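Why does the soup get hot but the bowl stays cooler?

Kitchen Science for Young Readers, Page 7

Do you like soup? I like it very much, and in winter I eat it nearly every day. When I was small we heated it in a pot on the stove, and we had to wait and stir. Now many families use a microwave oven, and the soup is ready in two minutes. But there is no fire inside. There is no red hot wire that touches the food. So where does the heat come from?

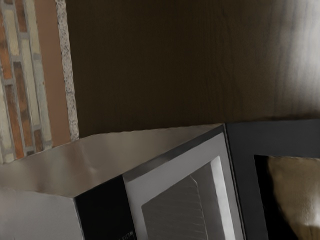
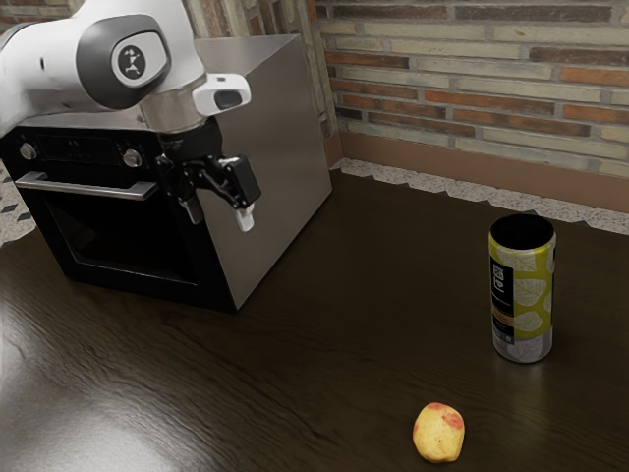

To answer this, we must first talk about something very small. All things are made of tiny parts called molecules. Your soup is made of them, your spoon is made of them, and you are made of them too. They are so small that you cannot see them, even with a strong magnifying glass.

Molecules are never completely still. In cold water they move slowly. In hot water they move fast and bump into each other all the time. When we say that something is hot, we mean that its molecules are moving quickly. This is a strange idea at first, but please keep it in your head, because we will need it.

What is a microwave?

The word microwave has two meanings. It is the short name of the oven, and it is also the name of the waves that the oven makes. These waves are a kind of light, but our eyes cannot see them. Radio waves are their cousins. The colours of the rainbow are their cousins too.

You may think that "micro" means the waves are too small to measure. This is not correct. In a kitchen oven one wave is about as long as your hand is wide, or a little more. They got the name "micro" because they are much shorter than the waves that carry many radio programs.

The water dance

Soup has a lot of water in it. A water molecule has two different ends, a little bit like a magnet. When a microwave passes through the soup, it pulls the molecule to turn one way, then the other way, then back again. This happens more than two billion times in one second!

The water molecules turn, and push, and knock against their neighbours. The neighbours start to move faster also. Do you remember what fast molecules mean? Yes, the soup is getting hot.

A dry bowl made of glass or china has hardly any water in it, so most of the waves go through it. But be careful. The hot soup gives its heat to the bowl, and after a few minutes the bowl can burn your fingers. Always ask an adult to take it out.

Why is the middle still cold?

In the village of Ustport, where I teach, the children of my class did a test with mashed potato. We heated one big plate of it and then measured it with a food thermometer. Near the edge it was 70 degrees. In the middle it was only 24 degrees. The children were very surprised!

There are two reasons for this. The first is that microwaves do not go very deep. They go into food for two or three centimetres, and they become weaker on the way. The rest of the food must wait until the heat travels to it from outside. The second reason is that the waves bounce from the metal walls and meet each other. In some places they become strong together, and in other places they become weak. So the oven has hot spots and cold spots.

Many ovens have a plate that turns round, so that the food does not stay in one spot. Stirring helps too. When we stirred our potato and let it rest, the middle went up to 55 degrees, and the edge was cooler than before.

How do the waves stay inside?

The walls of the oven are metal, and microwaves cannot go through metal. They bounce back like a ball from a wall. Many doors have a window, and behind the glass of the window there is a metal sheet with many little holes. Light waves are extremely short, so they fit through the holes and you can see your dinner. Microwaves are too long to fit.

When you open the door, the oven stops making waves immediately. They do not stay in the food. Only the heat stays.

Try it at home (with an adult)

You need a flat dish, a bar of chocolate and a ruler. Take out the turning plate and put the dish in so that it does not move. Lay the chocolate on it and heat it for twenty seconds. Look for the places where it begins to melt, and measure the distance between them. This is close to half of one wave.

Be careful with the melted places, they are hotter than they look. When the chocolate is cool you may eat the experiment.

New words

Molecule: a very tiny part of a thing.
Wave: a movement that carries energy from one place to another.
Hot spot: a place that gets more heat than the places beside it.

On the next page: why does bread become hard when it is old, but a biscuit becomes soft?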